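茶水间用品管理通讯组
发件人：Analyn Marquez
二月

各位同事：

关于各楼层茶水间清洁海绵的摆放与领用，行政事务组收到 Astham 办公区同事来信，现将原信引述于后，并就其中各点一并答复。请各区联络人阅后转告本区值日同事。

> 行政事务组：
>
> 您好。Astham 办公区自上月起试行双层白色小置物架，用以存放洗涤用海绵。试行期间有几处不明，谨请示如下。
>
> 其一，海绵应放上层还是下层，目前没有统一规定。有同事习惯放在下层，认为上层板面应留给杯具；也有同事认为上层取用方便。两种做法交替出现，值日交接时常需重新整理。
>
> 其二，带深绿色擦洗面的海绵与纯黄色海绵，用途是否应当区分。本区曾有同事以擦洗面清洁不粘锅，锅面受损，已另行报修。
>
> 其三，橙黄两色的海绵系上一批采购的余量，是否继续使用，抑或统一更换。
>
> 其四，调料瓶是否可以与清洁用品同处存放。
>
> 以上各点，烦请明示。
>
> Astham 办公区联络人 敬上

兹逐项答复如下。

一、关于摆放位置。黄色海绵统一并排放置于架上，上下层均可，由各区自行确定一层，确定后不宜频繁变动。下层如已放有电源插座，湿海绵不得与之同层，应移至上层。架前台面不作为海绵的固定存放处，使用完毕后请归回原位。
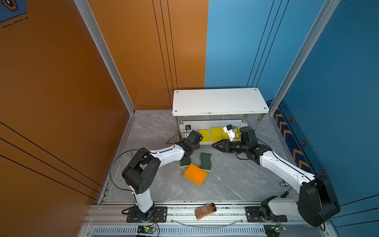
Murkesau，二月

本组于 Murkesau 办公区核对现行摆放方式。该处架子下层并排放有三块黄色海绵，同层左端另有一个电源插座，与上述第一条的要求不符，已请该区联络人将两者分开。带深绿色擦洗面的海绵及橙黄两色海绵散置于架前，尚未归类；另有一只棕色标签、黑色瓶盖的调料瓶横倒在前沿，亦请一并收好。

二、关于用途区分。即日起按以下办法执行：

纯黄色海绵用于擦拭台面及架面，不用于餐具。

带深绿色擦洗面的海绵用于清洗锅具及不易去除的污渍。擦洗面不得用于不粘锅、漆面及有光泽的板材。

橙黄两色海绵用于清洗杯具与餐盘，用完为止，不再补购。

三、关于余量处理。上一批采购的橙黄两色海绵，各区合计尚余339块，暂存于 Pons 库房。各区可凭联络人签字领取，每次以一个月用量为限。新一批海绵由供应商 Buldale 供货，全年订购数量为2,088块，按季分送，不接受零星加订。如某区用量明显超出往年，请在领用单备注栏内说明原因，以便下一季调整配额。

四、关于调料瓶。调料与清洁用品应分开存放。调料瓶须直立、盖紧，放入橱柜或专用托盘，不得置于置物架及台面边沿。瓶身标签脱落、无法辨认内容物者，由值日同事清出，不再留用。

五、关于更换周期。海绵出现异味、变色或边角破损时即行更换，不必等到周期届满。未见上述情形者，餐具用海绵两周更换一次，台面用海绵三周更换一次。
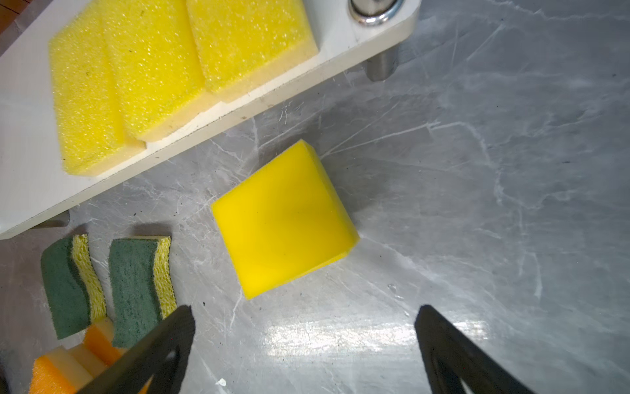

六、关于架面清洁。各区反映置物架前沿容易积存污点与擦痕，日常擦拭时往往只顾及板面中部。请值日同事每次擦拭时将前沿及四角一并处理，架脚与台面相接处亦应擦净。清洁时先将架上海绵全部取下，待板面擦干后再行放回。不得使用含氯清洁剂，以免损伤金属架脚；如确有顽固污渍，可用温水加少量中性洗涤剂浸润片刻后擦除。

七、关于海绵的晾干。使用后应将水分拧净。双层海绵可侧立放置，两面均可通风；单层海绵可平放，但彼此之间应留出空隙，不得叠压。台面留有积水时，应先擦干再放置任何物品。

八、关于值日交接。交接时由双方共同查看下列事项，并在交接簿上签名：架上海绵是否齐整、有无待更换者；台面有无遗留物品；调料瓶是否归位；插座及电源线是否远离水槽与湿物。交接簿每满90页更换一册，旧册交行政事务组存档，存档期为3年。

另，Astham 办公区来信中提及的不粘锅报修一事，已转设备管理岗处理，与本通知无涉，后续进展请直接向该岗查询，不必再发至本通讯组。

Murkesau 与 Astham 两区置物架规格相同，上列各条同等适用。其余办公区如拟添置同款置物架，请先测量台面进深，填写添置申请后送行政事务组，经核准方可采购。自行购置者，费用不予报销。

各区联络人对以上各条如有不同意见，请于本月底前以书面形式回复本通讯组，邮件主题注明所在办公区名称。逾期未复者，视为无异议。

此致
各办公区联络人

行政事务组
Analyn Marquez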